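홈 노트 장비 지도 목록 검색 로그인

7월
작성: 주행 시뮬레이션 담당 / 장비: Tosell 가상 셀

이 사이트는 로그인 유지를 위해 쿠키를 사용합니다. [확인] [설정]

Tosell 가상 셀 다시 세우기, 문 통과 쪽

지난번 노트에서 이어진다. Narkell을 새 판으로 올린 뒤로 Tosell이 문 앞에서 자꾸 멈춘다고 썼었는데, 그게 생각보다 길어져서 따로 떼어 적는다. 실물은 충전대에 얌전히 꽂혀 있고 지금 고치는 건 전부 시뮬레이터 안의 Tosell이다. 실물 바퀴 얘기는 다른 노트에 있으니 거기로 가시길.

증상부터. 넓은 데서는 잘 간다. 진짜 잘 간다! 그런데 문이 반쯤 열려 있는 자리에만 오면 경로를 짰다가 버리고, 또 짰다가 버리고, 결국 제자리에서 고개만 돌리다가 시간 초과로 끝난다. 로그에는 '목표 도달 불가' 한 줄만 남는다. 이 한 줄짜리 메시지를 만든 사람을 만나면 할 말이 좀 있는데, 커밋 기록을 뒤져 보니 나였다. 메시지에 경로 비용이랑 막힌 칸 좌표를 같이 찍게 바꿔 놨다. 진작 이렇게 할걸.

지도는 7번 집을 쓴다. 벽이 온통 겨자색이고 바닥이 아주 허연 그 집이다. 방마다 문이 달려 있는데 문 색도 손잡이 모양도 제각각이라 문 통과 시험에는 이만한 게 없다. 벽 색이 한 가지여서 방 안에 들어가면 특징점이 잘 안 잡히는 건 단점. 그래도 이 집에서 되면 다른 집에서도 되더라, 하는 경험칙이 우리끼리는 있다.

먼저 손댄 건 몸체 설정 파일이다. 예전 판에서는 카메라 높이를 바닥에서부터 쟀는데 새 판은 몸체 원점에서부터 잰다. 변경 내역 맨 끝에 작게 적혀 있었다. 값을 그대로 두고 올렸으니 카메라가 원점 높이만큼 더 위로 올라가 있었던 셈이고, 그러면 깊이 영상에서 바닥이 엉뚱한 각도로 들어온다. 바닥에서 잰 높이가 103cm가 되도록 다시 맞췄다. 화각은 가로 90도로 그대로. 고친 뒤에 셀을 다시 띄우고, 문이 보이는 자리에 Tosell을 세운 다음 카메라 출력을 하나씩 받아 봤다.
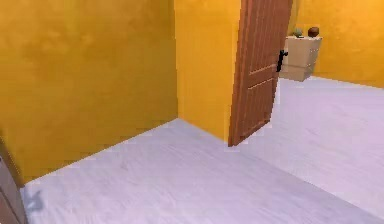 높이를 맞추고 나니 바닥 평면 추정은 금방 얌전해졌다. 비용 지도에서 바닥 전체가 지글지글하던 것도 가라앉았고, 빈 바닥 한가운데 유령처럼 찍히던 장애물 칸도 사라졌다. 여기서 커피 한 잔 마시고 '오늘은 일찍 가겠다'고 생각했는데 그게 오후 세 시였다. 일찍 못 갔다.

문 앞에서 멈추는 건 그대로였다. 그러니까 카메라 높이는 문제이긴 했는데 우리가 찾던 그 문제는 아니었던 거다. 이런 게 제일 얄밉다. 고치긴 고쳤는데 고친 티가 안 나니까. 그래도 높이 건은 따로 커밋해 두었다. 한꺼번에 묶어서 올리면 나중에 뭐가 뭘 고쳤는지 모르게 된다(작년에 한 번 크게 데었다).

다음은 몸체 크기. Tosell의 충돌 반경은 설정 파일 두 군데에 들어 있다. 하나는 물리 쪽, 하나는 경로 계획 쪽. 둘이 같아야 할 것 같지만 일부러 계획 쪽을 조금 크게 잡아 두었고, 거기에 여유 폭이 또 붙는다. 문제는 이 집에서 제일 좁은 문의 통과 폭이 715mm라는 점이다. 문이 활짝 열렸을 때 얘기고, 문짝이 덜 젖혀져 있으면 당연히 더 좁다. 계획 쪽 반경에 여유 폭을 양쪽으로 더해 보면 그 문은 활짝 열려 있어야 겨우 빠듯하게 들어간다. 종이에 그려 보고 나서야 아, 했다. 머리로는 늘 되는 줄 알았다.

그래서 여유 폭을 집 전체에 똑같이 주지 않고 문 구역에서만 줄이기로 했다. 문 구역은 지도 파일에 다각형으로 따로 그려 넣는다. 그리는 건 손으로 했다. 자동으로 뽑는 스크립트가 있긴 한데 문틀이 없는 트인 통로까지 문으로 잡아 버려서 결국 하나하나 지우게 된다. 손으로 그리는 게 더 빠르다. 귀찮지만.

그리면서 주의할 점을 적어 둔다. 다각형은 문턱만 덮으면 안 되고 문짝이 쓸고 지나가는 부채꼴까지 덮어야 한다. 처음에 문턱만 덮었더니 Tosell이 문짝 옆까지는 큰 여유로 크게 돌아오다가 문턱에서 갑자기 여유가 줄어서 휙 꺾는 거다. 보고 있으면 좀 웃긴데 실물이 그러면 안 웃긴다. 침실로 들어가는 문처럼 안쪽에 침대가 있는 데는 부채꼴이 가구하고 겹치지 않는지도 봐야 한다. 겹치면 침대 발치 옆에서도 여유가 줄어서 난간에 바짝 붙으려고 든다. 그런 데는 다각형을 잘라 냈다.

다각형 꼭짓점 순서는 반시계 방향. 시계 방향으로 넣으면 오류도 안 내고 조용히 안팎을 뒤집어서 해석한다. 그러면 문만 빼고 집 전체에서 여유가 줄어든다. 내가 그걸 한 번 했고, Tosell이 온 벽을 스치며 다니는 걸 보고서야 알았다. 검사하는 코드를 읽는 쪽에 넣어 뒀으니 이제는 방향이 틀리면 바로 멈춘다.

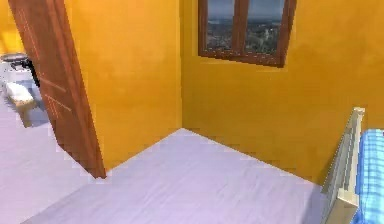

문짝 충돌 형상

여유 폭을 줄이니 절반은 풀렸다. 통과하는 문이 생겼고, 여전히 못 가는 문이 남았다. 같은 각도로 열어 놓았는데 되는 문이 있고 안 되는 문이 있으니 이번에는 문 자체를 의심할 차례다.

Narkell은 물체마다 보이는 형상하고 부딪히는 형상을 따로 갖고 있다. 보이는 건 멀쩡한데 부딪히는 쪽이 엉망인 경우가 종종 있어서, 디버그 보기에서 충돌 형상을 겹쳐 켜 봤다. 범인이 나왔다! 새 판에서 형상 변환기가 바뀌면서 문짝하고 손잡이를 따로 두지 않고 전체를 볼록 껍질 하나로 감싸 버린 문들이 있었다. 손잡이가 조금만 튀어나와 있어도 껍질이 손잡이 끝에서 문짝 위아래 모서리까지 텐트처럼 펼쳐진다. 손잡이 높이에서만 좁아야 할 통로가 문짝 전체 높이에서 좁아지니 Tosell 입장에서는 문이 두꺼운 쐐기가 된 거다.

레버 손잡이 달린 갈색 문이 제일 심했다. 레버가 길쭉하니까 껍질도 그만큼 뚱뚱해진다. 둥근 손잡이 문은 좀 나은데 역시 감싸여 있었다. 고치는 방법은 두 가지를 놓고 고민했다.

첫째, 손잡이를 충돌 형상에서 빼 버린다. 간단하고 빠르다. 대신 Tosell이 손잡이를 뚫고 지나가도 벌점이 없다. 문 통과를 시험하는 셀에서 그건 좀 아니다 싶었다.

둘째, 문짝은 얇은 상자로, 손잡이는 작은 상자로 따로 준다. 손으로 크기를 넣어야 해서 귀찮다. 그래도 이쪽으로 갔다. 문짝 모델마다 한 번만 하면 되고, 다른 집 지도에서도 같은 모델을 끌어다 쓰니까 한 번 해 두면 두고두고 편하다.

작업 순서는 이렇다. 다음에 또 해야 할 사람을 위해.

- 셀을 멈춤 상태로 띄운다. 돌아가는 중에 형상을 갈면 물리 쪽 캐시가 안 비워진다.
- 문 모델 파일을 복사해서 원본 옆에 둔다. 원본은 건드리지 말 것.
- 변환기가 만든 껍질 항목을 지우고 문짝 상자, 손잡이 상자를 넣는다. 좌표 기준은 경첩 축이다. 문짝 중심이 아니다(여기서 한 번씩 틀린다).
- 문을 닫힘부터 완전 열림까지 천천히 쓸어 보면서 벽이나 옆 가구하고 겹치는 각도가 없는지 본다.
- 캐시 폴더를 비우고 다시 띄운다. 안 비우면 옛날 껍질이 그대로 살아 있다.

마지막 줄을 빼먹고 한 시간을 날렸다. 분명히 고쳤는데 디버그 보기에 텐트가 그대로 서 있어서 내가 다른 파일을 고쳤나, 경로가 꼬였나, 별생각을 다 했다. 캐시였다. 늘 캐시다.

그림자 문제

형상을 고치고 나서 돌리니 갈색 문들은 다 지나간다. 남은 건 크림색 문 쪽인데, 이 문은 충돌 형상도 깨끗하고 폭도 넉넉한데 문 앞에서 주춤거린다. 멈추지는 않고, 살짝 옆으로 피했다가 다시 들어온다. 마치 바닥에 뭐가 있는 것처럼.

깊이 영상에는 아무것도 없었다. 그럼 색 영상 쪽이다. Tosell은 깊이만 보는 게 아니라 색 영상으로 바닥 분할도 같이 돌리는데, 이 집 바닥이 워낙 허옇다 보니 문짝이 바닥에 드리우는 푸르스름한 회색 그림자가 엄청 또렷하게 갈라져 보인다. 분할기가 그 띠를 바닥이 아닌 다른 재질로 읽고 비용을 올려 버린 것이다. 벽 색이 바닥에 더 비치거나 조명이 좀 더 퍼져 있으면 안 그럴 텐데 새 판의 기본 조명은 그림자가 넓고 길게 떨어진다.

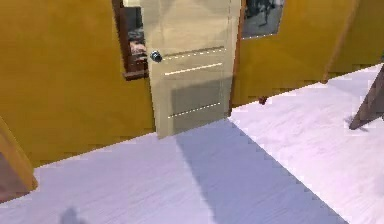
그림자는 조명을 끄면 그만 아니냐는 댓글이 초안에 달렸다. 어차피 가상 셀인데 굳이 분할기를 괴롭힐 이유가 있느냐고, 그 시간에 문이나 더 돌려 보라고. 읽고 좀 찔렸다. 맞는 말이기도 해서 조명을 평평하게 바꿔 한 번 돌려 보긴 했다. 주춤거림이 싹 없어졌으니 원인이 그림자라는 건 이걸로 확인된 셈이다. 고마운 댓글이다.

그래도 조명은 원래대로 돌려놨다. 실물이 다니는 Widmer 시험동 복도에도 창이 있어서 오후가 되면 바닥에 그림자가 길게 눕는다. 거기서도 Tosell이 살짝살짝 비켜 가는 걸 본 적이 있는데 그때는 바퀴 정렬 탓을 했다. 미안하다 바퀴야. 가상 셀에서 재현이 되는 걸 일부러 꺼 버리면 아깝다.

대신 분할 결과를 비용으로 바꾸는 부분을 고쳤다. 깊이 쪽에서 평평하다고 확신하는 칸이면 색 영상이 뭐라고 하든 비용을 크게 못 올리게 상한을 걸었다. 상한 값은 설정 파일에 빼 놨으니 입맛대로 바꿔도 되는데, 너무 낮추면 얇은 깔개나 바닥에 놓인 납작한 물건을 무시하게 된다. 지금 값은 그 중간 어디쯤이고 자신 있게 고른 값은 아니다. 써 보면서 조정하자.

조명 얘기가 나온 김에. Narkell 새 판은 그림자 해상도가 카메라 해상도 설정을 따라간다. 우리는 속도 때문에 카메라를 낮은 해상도로 돌리니까 벽하고 바닥이 만나는 선이 계단처럼 깨지고, 그림자 가장자리도 같이 뭉개진다. 분할기가 경계에서 헷갈리는 데 이것도 한몫하는 것 같다. 해상도를 올려서 비교해 보고 싶은데 그러면 한 판 도는 시간이 너무 길어져서 밤에 걸어 두어야 한다. 아직 안 해 봤다.

출발 자세 저장

이건 고장은 아니고 정리. 문마다 같은 자리에서 시험을 시작하려고 출발 자세를 이름 붙여 저장해 놨는데, 원점 기준이 바뀌면서 이것도 다 틀어졌다. 높이만 바뀐 거라 평면 좌표는 괜찮겠지 했는데 고개 각도가 같이 밀려 있었다. 저장된 자세를 전부 불러다가 변환해서 다시 저장하는 스크립트를 짰고, 도구 폴더에 있다. 두 번 돌리면 두 번 변환되니까 절대 두 번 돌리지 말 것. 표시를 남겨서 막아야 하는데 그건 다음에.

문이 겹쳐 보이는 자리, 그러니까 열린 문 너머로 또 열린 문이 있는 자리를 하나 새로 넣었다. 앞 문짝이 시야를 크게 가려서 뒤쪽 문의 폭을 끝까지 못 보고 계획을 시작해야 하는 자리다. 예전 목록에는 이런 게 없었다. 안쪽에 화분이랑 휴지통이 있는 방 쪽으로 보게 해 뒀는데, 화분 잎이 옆으로 휘어 있어서 여기 충돌 형상도 한번 들여다볼 만하다. 문짝처럼 껍질로 통째 감싸여 있으면 잎 밑으로 비는 공간이 다 막힌다. 오늘은 눈으로만 봤고 손은 안 댔다.

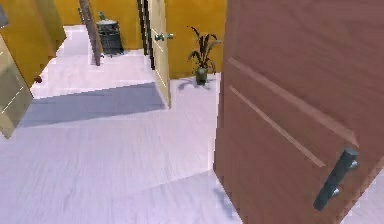

지금 상태

고친 걸 다 합친 가지로 문 시험을 처음부터 돌렸다. 저장된 자세 순서대로, 문 각도는 섞어서. 갈색 문은 레버 쪽이든 경첩 쪽이든 지나간다. 크림색 문 앞의 주춤거림도 없어졌다. 제일 좁은 문은 활짝 열린 상태에서는 되고, 조금이라도 덜 열려 있으면 포기하는데 이건 폭이 정말로 모자란 거라 포기하는 게 맞다. 예전에는 끼어서 바르르 떨다가 시간 초과가 났으니 지금이 훨씬 점잖다. 포기할 때 로그도 이제 제대로 찍힌다. 막힌 칸 좌표가 나오니까 어느 문에서 그랬는지 바로 보인다. 이거 하나만으로도 오늘 값은 했다고 본다!

문이 겹치는 새 자리는 됐다 안 됐다 한다. 앞 문짝 뒤로 안 보이는 칸을 '모름'으로 두느냐 '비었음'으로 두느냐에 따라 갈리는 듯한데, 로그를 더 모아 봐야 안다. 모름으로 두면 너무 겁을 먹고 비었음으로 두면 너무 씩씩하다. 중간이 있으면 좋겠다.

실물로 옮길 것과 안 옮길 것도 나눠 둔다. 비용 상한은 옮긴다. 문 구역 여유 폭도 옮기되 Widmer 쪽 지도에 다각형을 새로 그려야 한다. 카메라 높이는 절대 옮기면 안 된다. 실물 쪽 드라이버는 여전히 바닥 기준이라 그대로 복사하면 이번에 겪은 일을 거꾸로 한 번 더 겪게 된다. 파일 맨 위에 크게 주석을 달았는데 다들 주석을 안 읽는다는 걸 알고 있으니 여기에도 적는다.

Atmont에서 받은 카메라 받침대로 바꾸면 높이가 또 달라진다. 그때는 숫자를 한 군데만 고치면 되게 몸체 파일을 정리해 놨다. 받침대 높이 항목만 바꾸면 나머지는 따라온다. 물리 쪽도 따라오는지는 확인했고, 출발 자세는 안 따라온다. 위에 적은 스크립트 참고.

남은 일

- 자세 변환 스크립트에 두 번 돌림 방지 넣기
- 화분 충돌 형상 확인, 나머지 집 지도에서 같은 껍질 문제 있는 모델 찾기
- 해상도 올려서 밤샘 비교, 분할 경계가 나아지는지
- 비용 상한 값을 깔개 있는 방에서 다시 보기
- Narkell 쪽에 변환기 문제 신고. 재현용 문 모델은 레버 달린 갈색 문으로. 신고 글은 내가 쓴다
- 캐시 비우는 걸 실행 스크립트 안에 넣기 (제발)

가지 이름은 지난번 것 그대로 썼고 아직 합치지 않았다. 문 시험을 각자 자리에서 한 번씩 돌려 보고 이상하면 이 노트 밑에 로그째로 붙여 주면 된다.

이전 노트 다음 노트 목록으로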